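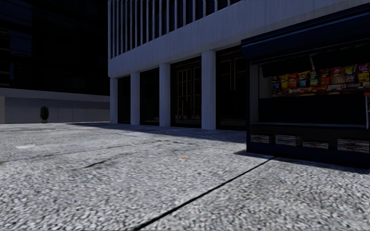

Abimbola Briggs wrote in to say that the first evening with Rellano went mostly on wondering why the order screen kept asking for a share count when no price had been set yet, and could we please put that part up front. We can, and we have! The short answer is that before a company starts trading you are only telling us what you would like to buy and the most you would pay for it. The price comes later, usually the night before the first trade, and your request sits quietly until then.

Search the guide Enter a word or phrase Go

Section 7. Setting up your account for new share offerings

Last updated: July

Set aside a quiet half hour for this one, with your bank details and your tax number close by. You can stop after any step and come back, and Rellano will keep your place.

1. Sign in and open the Offerings tab. If you don't see it, go to Settings, then Account Features, and switch on New Issues. The tab can take a few minutes to show up, so have a cup of coffee before you start hunting for it.

2. Fill in the eligibility form. It asks whether you, or anyone in your household, works for a brokerage or for the company selling the shares. Please read each line slowly, even the dull ones (there are 23 of them, and yes, we've asked for fewer).

3. Link a cash account. Money you send from an outside bank has to settle before it counts toward an offering, so move it over well ahead of time.

Note: The figure marked "Available" and the figure marked "Available for Offerings" are often different. Only the second one matters here.

4. Choose a company from the list and open its prospectus. We'll use Correa, a maker of lab instruments, as we go along. The Place Request button stays gray until you have opened the document and checked the box underneath it.

5. Enter the number of shares you'd like, and then the highest price you would pay for each one. Let's say you ask for 100 shares of Correa at no more than $18. Rellano will set aside $1,800 of your cash, and you can't spend that on anything else while the request is open.

6. Press Review, look everything over, and press Submit. You should get a message with a request number in it. Keep that number! The help desk at Erkier will ask for it before anything else.

7. On pricing night, leave your alerts on. If the final price is at or below your limit, you will be asked to confirm. The confirmation window closes at 9 p.m. Eastern, and a request that hasn't been confirmed by then is dropped.

Caution: Confirming is a promise to buy. Once the window closes you can't cancel, even if the morning news is gloomy and the shares look likely to open lower.

Caution: Shares bought in an offering can lose value quickly, in the first hour or in the months after. Please don't use money you'll need for rent.

If you receive fewer shares than you asked for

It happens a lot, and it doesn't mean you did anything wrong. When the Flirthorpe offering came through Rellano we took in 2,384 requests, and most people were given only part of what they wanted. Any cash left over goes back to your balance the next business morning.

Oluwaseun Ajayi on the support team suggests checking the Allocations page before calling, as it's updated ahead of the main balance. To get there, open Offerings, pick the company's name, and choose Allocations from the menu on the right. If the page still says Pending after the market has opened, send us a message with your request number and we'll look into it.

Selling shares you received is covered in Section 8, along with the holding period and the fee for selling early.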